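Display trays, lids and serving trays: frequently asked questions

Vullbridge Catering Supplies, counter display section

Which display tray do I need for boxed donuts?

The Odness is the standard choice. It is a white tray with a clear acrylic lid and takes two single-donut kraft boxes side by side. Boxes should sit flat on the base with their flaps open and clear of the lid.

Is the lid supplied with the tray?

Yes. Tray and lid are packed together under one order code. Replacement lids can be ordered separately. Lids from the older Kuo range do not fit the Odness, as the hinge positions differ.

Can the lid be left up during service?

It can be held open while a box is put in or taken out. It should be closed between customers. The lid is a guard against coughs, sneezes and handling; it does not keep food chilled and is not airtight.

What is the serving tray for?

The Doma serving tray is used to carry boxes from the counter to the customer. It is dark brown and rectangular, with a cut-out handle at each end. Hold it level by both handles. A single box may be placed on either half, although a box near the middle is easier to balance over a longer distance.
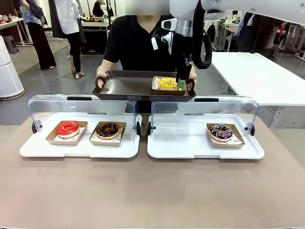
Do not carry the display trays in the same way. They are intended to stay on the counter once filled, and the handles on the lid are for opening only. Lifting the whole unit by the lid puts the load on the hinges and will void the guarantee.

Do the boxes need a liner?

We recommend one. Glaze soaks into bare kraft board and leaves a mark on the tray. White greaseproof paper is suitable, plain or printed. The sheet should come up the sides of the box without covering the topping.

How long should glazed donuts be left before boxing?

Allow 60 minutes on a rack at room temperature. Drizzle and sprinkles should be set before the box goes under the lid, otherwise condensation may form on the inside of the acrylic.

How do I clean the acrylic?

Use warm water, mild washing-up liquid and a soft cloth. Do not use alcohol sprays, scouring pads or glass cleaner. The lid is not dishwasher safe. The tray base may go on the top rack.

The hinge has become stiff. What should I do?

Remove the lid, rinse the hinge knobs and dry them fully. Do not oil them. If the lid still does not move freely, order hinge set 11, which contains a full set of knobs for one tray.

Can boxes be printed with our own name?

Yes. The minimum order is 3,000 boxes in one size and one colour of print. Liners are ordered separately.

What is the delivery time?

Stock items ordered before 2 pm leave the warehouse the same working day. Printed boxes are made to order, and the date is confirmed once the artwork has been approved. Orders placed at the weekend are processed on Monday.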